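Ellalel – pinça de dois dedos com câmara de pulso
Método de aprendizagem por demonstração incluído

Fabricante: Warnonell
Família: manipulação bimanual
Disponibilidade: por encomenda

A Ellalel é a pinça para quem já percebeu que os livros são objetos mal-intencionados. Têm capas que escorregam, lombadas que cedem e uma vocação natural para cair para o lado errado. O conjunto traz dois dedos pretos afilados, a câmara de pulso e o pacote de treino Jedura, o método com que o nosso laboratório ensina um braço a arrumar estantes sem as esvaziar pelo caminho.

Como funciona o Jedura

Um operador conduz o braço e executa a tarefa; a política aprende a partir da imagem do pulso e da posição das juntas. Até aqui, nada que não se leia em qualquer artigo da área. A diferença está no peso que o treino dá aos instantes de contacto. O deslocamento pelo ar, que ocupa a maior parte de cada gravação e ensina muito pouco, é subamostrado. Os momentos em que o objeto toca na parede do compartimento ficam inteiros.

O método foi desenvolvido por Mitra Zamani, com a parte de controlo a cargo de Mohandas Acharya, que continua a achar que a câmara devia estar noutro sítio. Perdeu a votação em julho. Vista do pulso, a tarefa fica reduzida ao que interessa: o canto inferior da capa, as pontas dos dedos e a parede verde do compartimento.
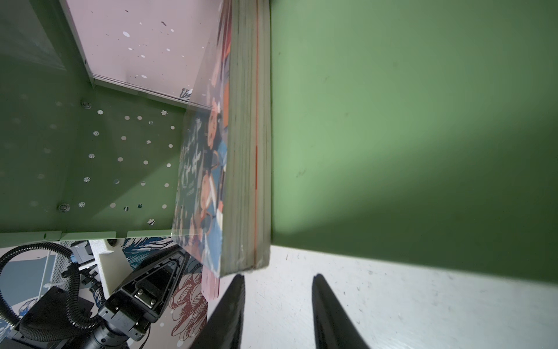
O que medimos

Comparámos o Jedura com o treino uniforme sobre as mesmas demonstrações, usando a nossa estante de ensaio Nair. A melhoria concentra-se na fase de encosto, quando o livro tem de ficar de pé junto à parede. Na aproximação não há diferença que mereça um gráfico. Com capas plastificadas, os reflexos ainda confundem a política, e o relatório técnico dedica-lhes uma secção pouco lisonjeira.

Conteúdo da embalagem

2 dedos de substituição
1 câmara de pulso com suporte
Cabo de ligação, 2 m
Licença do Jedura para 5 postos de treino

Limitações conhecidas

Não recomendada para livros de capa solta, folhas avulsas ou coleções de valor sentimental. Os pesos pré-treinados servem de ponto de partida – cada estante pede demonstrações próprias. A calibração da câmara deve ser repetida sempre que se trocam os dedos, incluindo quando se trocam «só por um minuto».

Ficha atualizada em 30/08/2020. O relatório técnico segue a pedido, em PDF.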